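Who Decides When the Region Can't?

After 24 months without a sitting assembly, Pivberg is being run by civil servants with limited powers. The national parliament is now being asked to pass the laws that local politicians can't.

The assembly chamber in Pivberg is still heated in winter. The clerks still come in at 8 a.m., the library still takes the morning papers, and the order book still lies open at the last item debated before the governing parties walked out. That item was a bill on tenants' deposits. It had passed its second reading and had one more vote to go.

Pivberg's government fell apart over water charges. The larger party wanted a flat household fee, the smaller one wanted meters, and under the region's rules neither can govern without the other. An election in December changed four seats and settled nothing. Talks since then have been held in the old customs house, mostly in the evening, and have produced two joint statements and no agreement.

Departments have carried on under their permanent secretaries. They can pay salaries, renew contracts and keep schools and clinics open. They can't start anything new that would need a minister's signature. A bridge at Bimis has been closed to trucks for more than a year because the repair contract goes over the limit an official may approve. Farmers on the east bank take the long way through Pustness, which adds 49 miles to a round trip to the grain depot.

The deposits bill has become the main test. Without it, a landlord in Pivberg can hold a deposit for as long as he likes after a tenant moves out, and the only remedy is a civil court. Everywhere else in the country the limit is six weeks. Backbenchers in the national parliament have drafted an amendment that would extend the national rule to Pivberg if the assembly isn't back by the spring recess.

Supporters say the region's renters shouldn't lose a protection over an argument about water. Opponents, several of whom voted for the original bill, say that housing was handed to the assembly for good and that parliament has no business taking it back in pieces.

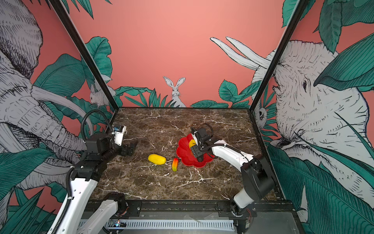
Aishwarya Subramaniam would rather see the amendment pass than wait any longer. She told a public meeting at Pinto town hall that she had been trying to recover her deposit since she left her last apartment, that her assembly member had written back twice to say he had no vote to cast, and that she didn't much care which building the law came from as long as it came. Others in the hall disagreed. One man asked what would be left for the assembly to do if parliament picked up every bill it dropped.

His question comes up at most of these meetings. Parliament has stepped in for Pivberg three times before, each time for a budget, and each time the power went back afterward. It has never passed a law on a matter that the region's own parties were split on. Lawyers advising both camps agree that it can. The founding statute says parliament will not "normally" legislate in these areas, and no court has been asked to say what the word means.

There is also the matter of who would run the scheme. The amendment calls for an independent office to hold deposits and hear disputes. Officials in the housing department have told members they could open one with a small staff, using software already in use elsewhere, but that they would need written authority to hire. The draft gives them that authority for one year.
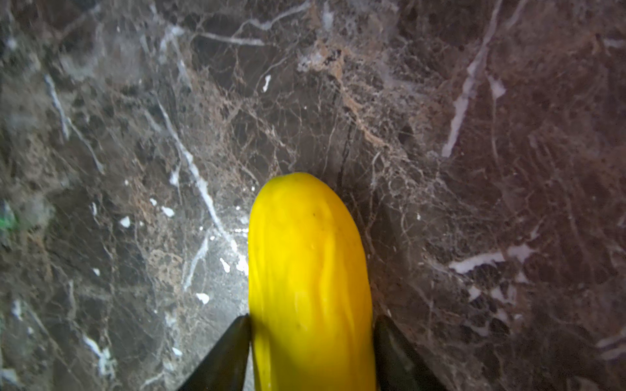 The cost is modest by government standards. The department expects roughly 2000 disputes in the first year, most of them over sums below 500 dollars, and plans to settle the majority on paper without a hearing. Landlords would pay a registration fee, set low at first and reviewed after the scheme has been open for a year.

The landlords' federation has taken no position on whether parliament should act. It does object to the fee, and to a clause that would apply the rule to deposits already being held. A compromise on the second point is being discussed and would give owners of existing tenancies until the end of the year to register.

The two main parties have been careful. The larger one says it would bring back its own bill on the first day of a restored assembly. The smaller one says the same, and adds that a meter would have been installed in every home by now if its partner had kept to the coalition agreement. Both have asked their members not to lobby on the amendment, and both have members who are doing so.

Parliament's committee on regional affairs will take evidence in Pinto before the clause goes to a vote. Written submissions are being accepted at the town hall until 5 p.m. on the day before the hearing, and the clerks in Pivberg have offered to forward any that are left with them.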